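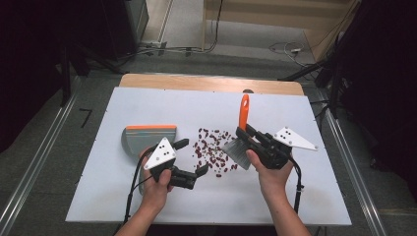 Kehrblech mit orangefarbener Gummileiste

Bidville, die Cartoonsammlung, bei der ich seit März die Bildunterschriften verschlagworte, hat jetzt mehr als 2.000 Blätter im Suchindex. Ein paar Notizen aus der Arbeit, weil öfter gefragt wird, wie man einen Witz so ablegt, dass ihn jemand wiederfindet.

Bei uns ist jedes Blatt mit Unterschrift, Zeichner, Motiv und einem Satz zur Situation erfasst. Der Satz zur Situation ist der schwierige Teil. Wer sucht, hat fast nie den Wortlaut im Kopf. Gesucht wird "der mit der einsamen Insel und dem Vertreter".

Einsame Insel ist übrigens unser größtes Motiv. Danach kommen Arztpraxis, Himmelspforte und Ehepaar im Sessel. Fahrstuhl ist viel seltener, als ich gedacht hätte.

Erste Regel im Haus: Die Pointe kommt nicht in die Situationszeile. Also "Mann spricht mit Petrus am Tor" und Schluss. Steht die Pointe schon in der Trefferliste, klickt keiner mehr drauf, und die Redaktionen wollen das Blatt ja ansehen, bevor sie lizenzieren.

Zweite Regel: Unterschriften werden buchstabengetreu übernommen, auch mit alter Rechtschreibung und doppelten Ausrufezeichen. Ein "daß" bleibt ein "daß". Für die Suche gibt es ein zweites, unsichtbares Feld mit der heutigen Schreibweise.

Was viel Zeit frisst, sind Blätter ohne Worte. Da muss ich entscheiden, was überhaupt passiert. Bei einem Blatt von Mernitz haben Sharada Nair und ich 20 Minuten lang diskutiert, ob der Hund die Zeitung liest oder auf ihr eingeschlafen ist. Steht jetzt mit beidem drin. 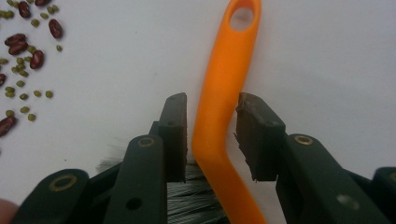 Haushaltscartoons sind eine eigene Abteilung, und dort hängt viel am Gegenstand. In den älteren Blättern steht die Ehefrau mit dem Nudelholz hinter der Tür, in den neueren kommt der Saugroboter. Dazwischen gibt es wenig. Ein Handfeger wäre zeichnerisch dankbar: oben am orangefarbenen Griff das längliche Loch zum Aufhängen, dann der leichte Schwung, unten ein graues Büschel, das erkennt man auch in Briefmarkengröße. Im Bestand habe ich genau 12 Blätter mit Handfeger, und auf den meisten gehört er einer Hexe, die gerade klein anfängt.

Das Schlagwort "Putzen" haben wir deshalb geteilt. "Putzen (Tätigkeit)" gilt, wenn jemand putzt. "Putzgerät" gilt, wenn nur ein Gerät im Bild ist. Vorher kam bei der Suche nach Putzen jede Hexe mit, und es sind viele Hexen.

Ähnlich bei "König". Ein König auf dem Thron ist ein König. Ein Mann mit Papierkrone an Silvester ist keiner, wurde aber so abgelegt. Ich habe das an einem Vormittag bereinigt und dabei eine ganze Reihe Frösche aus derselben Rubrik geholt.

Zur Übersetzung, auch das kam als Frage: Englische Unterschriften bleiben im Original stehen, darunter kommt eine deutsche Fassung. Wortspiele übersetze ich wörtlich und schreibe "Wortspiel" dahinter. Das ist nicht schön, aber wer einen Gag für den Druck braucht, muss sowieso selbst ran.

Ein Beispiel, an dem ich hänge: Blatt aus der Serie Pinto, zwei Pinguine, einer sagt "You're overdressed." Mit "Du bist zu fein angezogen" ist der Witz noch da, der Rhythmus aber weg. Sharada hat "Bisschen festlich, oder?" vorgeschlagen. Das haben wir genommen.
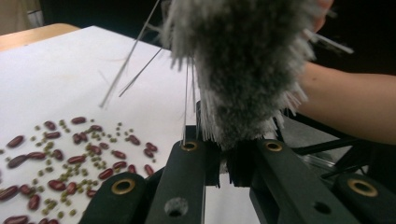

Bei den anderen Pinguinen aus der Serie ging es leichter, da stehen höchstens drei Wörter drunter. Je kürzer die Unterschrift, desto weniger geht unterwegs verloren. Am schlechtesten laufen Dialoge über zwei Zeilen, in denen beide Figuren recht haben.

Doppelte Witze melden wir den Zeichnern nicht. Das Blatt mit den Schafen, die ihren Hirten zählen, gibt es bei uns in 2 Fassungen von verschiedenen Leuten, vermutlich unabhängig voneinander. Beide bleiben drin und verweisen aufeinander.

Nachtrag vom 21. Dezember 2021: Die Blätter aus dem Nachlass Parnurora sind gescannt, aber noch nicht verschlagwortet. Wer dort nach "Weihnachten" sucht, bekommt im Moment null Treffer. Die Rentiere liegen alle noch unter "Tiere, sonstige".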